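Robots de cuisine : Nelwood publie ses règles

Septembre 2020 - Le groupe Nelwood a mis en ligne ses règles de bonne pratique pour les bras robotisés qui manipulent de la vaiselle. 30 pages, applicables tout de suite sur le site de Nondale. Vitesse réduite dès qu'une personne entre dans la pièce, arrêt d'urgence à portée de main, journal des chutes obligatoire.
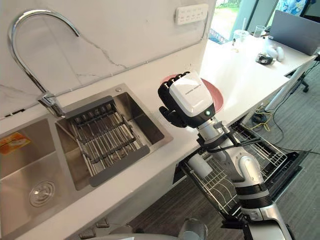

Une assiette rose dans la main du robot, près de l'évier et du lave-vaisselle ouvert.

« On partait de 2 consignes affichées au mur », dit Sheyla Tello, qui a coordoné le texte. Base de travail : 1 741 essais relus en août. Henk Declercq, chez Butov, aurait voulu un plafond de force chiffré. Reporté à la prochaine version.

À lire aussi
- Cruzado revoit ses formations sécurité
- Pinces : quel entretien ?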